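From: Nektarios Koutsoukos
To: Surndale Woodworkers list
Date: 16/10/2003
Subject: Re: Moisture content before glue-up

Bošković wrote:

> I bought a stack of maple from Prorkwood in February and it has been
> stickered in the garage since. The pin meter says 11 per cent on most
> boards, one says 10. The house is heated all winter. Can I go ahead and
> glue up the top, or does it need to come inside first? Also my last
> panel cupped after I planed it and I would like to know what I did
> wrong. Boards were 29 mm rough.

Bring it inside. A reading of 11 in an unheated garage is in balance with the garage. A heated house in winter will take the same stock down to seven or eight, and a wide top will shrink across the grain by an amount you can measure with a steel rule. If the top is held rigidly to the base when that happens, it splits or the base moves.

Check the meter first. Most pin meters are calibrated for Douglas fir at 20 degrees and need a species correction for maple. The table is in the back of the booklet. The Zivus meters have it built in, but you have to select the species group every time the battery is changed, as it goes back to group 1 without warning. I would not read anything into the difference between 10 and 11 on a meter of that class.

Surface readings also tell you very little about the core. Crosscut a piece from the middle of a spare board, well away from the end, and push the pins into the fresh end grain at mid-thickness. If you have a scale that reads to a tenth of a gram, the oven method is better: weigh the sample, dry it at 103 degrees until the weight stops changing, weigh it again, and divide the loss by the dry weight. Mine was 300 grams going in, larger than it needed to be, and it took most of a day.

As for the cupped panel, you don't say how you planed it. If all the stock came off one face, that is the first thing I would look at. From 29 mm rough, take equal amounts off both faces, stop a couple of millimetres over final thickness, and stand the boards on edge with air on both sides for several days. Then flatten again and take them to size. A board left flat on the bench overnight with one face covered will often be cupped by morning — I have done this more than once.

It may also be case-hardening from the kiln. Cut a fork section (two prongs, centre removed) from the same spare board. If the prongs pinch in straight away, there is drying stress in the stock and resawing or heavy planing will release it. If they stay straight at first and move a day later, the core was wetter than the shell.

Alternating the growth rings up and down in the glue-up is a matter of preference. It gives a washboard in place of one long curve. I choose the best face of each board and let the base hold it flat, with slotted holes for the screws so the width can change.

What I would do, in order:

1. Sticker the boards in the room where the table will live, off the floor and away from the heat register. Weigh one board weekly and write the weight on the end in pencil. Carry on until it stops dropping.

2. Lay out for grain before cutting anything to length. Figured areas tear out under a planer, so mark them and plan on light passes or a scraper. Maple-like wood with a band of figure running across plainer grain, and a few knots and swirls:

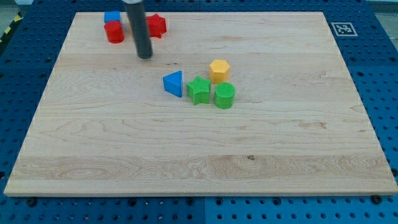 3. Joint and glue on the same day. Use a dry run with all clamps in place, and check across the panel with a straightedge before any glue is opened.

4. Finish both faces with the same number of coats, underside included.

Nektarios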